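Opinion

Deposit schemes should pay by weight

The container deposit scheme in Kolleven has now run long enough to be judged on its own terms. Its terms are narrow. The operator, Antal, reports the share of registered units that come back through a return point, and by that measure the scheme does well: about 80 per cent of the takeaway trays and lidded bowls issued by member kitchens are returned. The figure is correct. It is also the wrong one to steer by.

A unit, in the scheme's rules, is anything with a code on its base. A sauce pot is a unit. A family-size tray is a unit. Both carry the same deposit, and both count once in the return rate. The sauce pot uses a small fraction of the material in the tray and takes up a small fraction of the space in a wash rack, yet the ledger treats them as equal. A kitchen that sends out four pots and one tray, and gets back the four pots, has a return rate of 80 per cent and has lost most of its material.

This would matter less if losses were spread evenly across sizes. They are not. Large items do not fit in a coat pocket or a work bag, and the return slots installed in the first phase were sized for bowls. Trays have to be handed in at a counter, and most counters close at six. A household that eats at eight must therefore store a tray overnight and carry it back during working hours. Some do. Many decide that the deposit is a fair price for a decent oven dish, and on the present tariff it is.

Nurkberg took a different route when it set up its own scheme two years later. Deposits there are set in bands by mass, and the operator reports kilograms issued against kilograms returned. The headline number is lower and less pleasant to print. It does, however, tell the city how much replacement stock it will have to buy, and that is the main running cost after washing.

The usual objection is that bands confuse the customer. I do not find this persuasive. Postage is priced by weight, as are apples and hold luggage, and people manage. The till already knows which container has been scanned, so the bands need no work from the person behind it beyond an updated price file. Kolleven has 451 member kitchens, all on the same till software, Braltero, which receives a new price file every month as it is.

A stronger objection is that higher deposits on trays fall hardest on large families. That is true on the day of purchase. It can be met in part by wider slots and later counter hours, and both should come first. Raising a deposit while leaving the means of return as poor as they are now would be a tax on people who work late.

The contract is up for renewal in March. The city should ask for three changes: report by mass, set deposits by band, and refit the slots. The first costs almost nothing and could be done before the others are agreed.
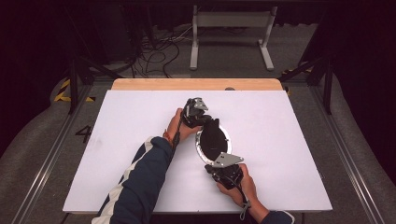 Reading time: 2 min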